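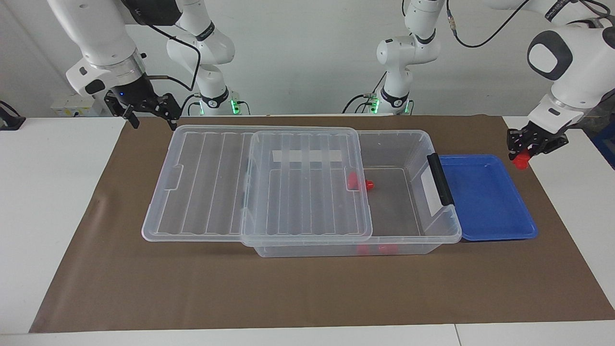

Parallel grippers for mixed small parts: Lodard or Atent?

Posted in: Grippers & End Effectors > Two-arm cells

brasswasher
We're picking small red parts out of a clear storage box and putting them in a shallow blue tray. Two arms, a black parallel gripper on each. I've been running the Lodard fingers since February and have an Atent set on loan for another month. I have to tell my boss which one to buy.

So far I've done 400 picks with each. Lodard dropped fewer of the rounder caps. Atent was better on the long pieces, mostly when they were standing on end. Neither was good when a part was down near the wall of the box.

Has anyone run both for longer than I have? I'm mainly interested in how the finger pads wear.

tolerance_stack
I ran the Lodard for 2,000 cycles on bottle caps. The pads went shiny and started slipping well before the end. I swapped them at 1,000 the next time and had no trouble. Replacement pads are cheap but the screws are tiny and you will lose one.

Can't comment on Atent.

gumleaf
I've had Atent fingers on one arm for most of a year. Wear is fine. What bothers me is how wide they are at the tip. If your parts are sitting against the side of the box you'll hit plastic before you get hold of anything. Grind them down or buy the narrow ones.

Also, why is half the lid still on the box? You're giving up half your approach area for nothing.

brasswasher
The lid is part of the job. The real bins come through partly covered and the customer wants us to cope with it. At the moment the arm just goes in through the open end. The other arm will eventually slide the lid, but I'm not there yet.

Good to know about the tips. I measured them against the Lodard and they are wider.

kettle_on_2
I think you're comparing the wrong thing. With clear plastic your trouble is going to be the camera and not the fingers. Ribbed sides, a shiny rim, a see-through lid. Our depth camera saw holes all over a box like that. We had 236 failed picks in one run, and when I went through the logs nearly all of them were bad positions. The gripper closed exactly where it was told to.

Check that before you spend money on fingers.

gumleaf
Disagree, at least in part. A red part on a grey interior is about as easy as colour gets. You don't need depth for the whole box if you know where the bottom is.

kettle_on_2
You do if one part is standing up and the one beside it is lying down. The height is different for each. Fixed Z will push the tall one over.

gumleaf
Fair enough for the tall one. I'd still sort out the fingers first.

brasswasher
I went back through my logs this arvo. Kettle is right about some of it. The misses near the front wall were mostly position errors, and I had been blaming the gripper. The dropped caps were real drops though. The fingers closed on the part and it slid out on the lift.

Controller is a Kirar, if that matters. Grip force is set the same for both sets of fingers.

tolerance_stack
It matters. The Kirar takes force as a percentage, so the same number doesn't give you the same force on two different grippers. If you swapped the whole gripper and not just the fingers, your comparison is off. Put a load cell between the fingers and set them both that way.

brasswasher
I swapped the whole gripper. Will redo it.

ní_chonaill_lab
We had this exact argument at Ní Chonaill and ended up with Lodard bodies and our own printed fingers with a strip of silicone glued on. They're narrow enough to get down beside the wall and soft enough for round parts. The glue lets go every few weeks. Happy to share the file.

brasswasher
Yes please, send it through. I'll put the printed ones in as a third set and post the numbers once I've got the force matched.

tolerance_stack
Use a fresh set of Lodard pads for the rerun too. Yours have 400 on them already.

Back to top | Contact the moderators | © Forum members retain copyright in their own posts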